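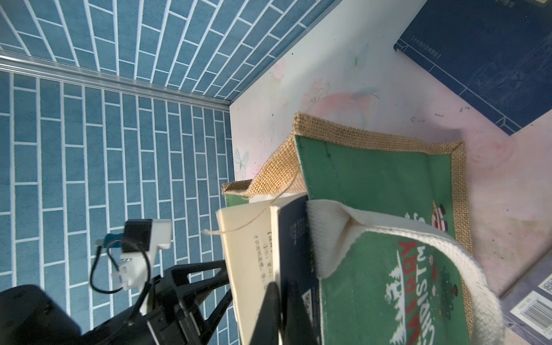 Rocío Iglesias asked: I've got a stack of books to drop at a friend's place and only a fabric tote to carry them in. Every time I load it the corners end up bent. Do I stand them up or lay them flat? Some are English, some are Chinese, all different sizes. Mine's a green Christmas bag, if that matters (it was free, don't judge!).

**Ezekiel Baptiste** · 7 votes

Spines down, biggest ones against the side of the bag, skinny paperbacks in the middle. I carried a whole shelf home from the Gallardo book swap like that and didn't lose a corner. Jute's a bit scratchy on glossy covers, so I fold a tea towel over the rim first. 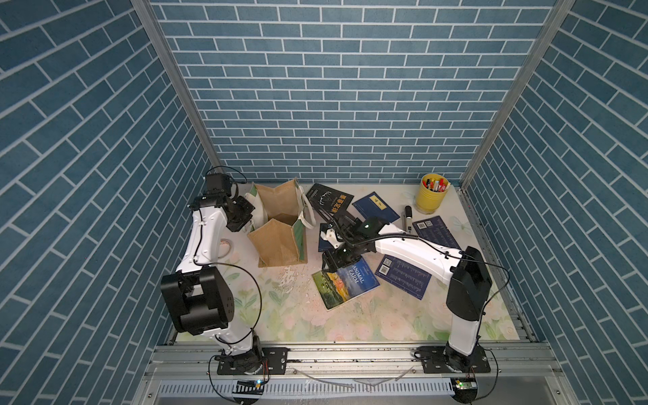
*Jute tote and a copy of Animal Farm*

**Jairo Guzmán** · 2 votes

just use a box mate

**Amparo Pastor**

I'm with Ezekiel, but don't fill it! Those handles dig into your shoulder something awful and the stitching goes before the fabric does. Two light bags beat one heavy one. Also check for library stickers before you give anything away, I had to ring Ponuvmont library in January about one of theirs…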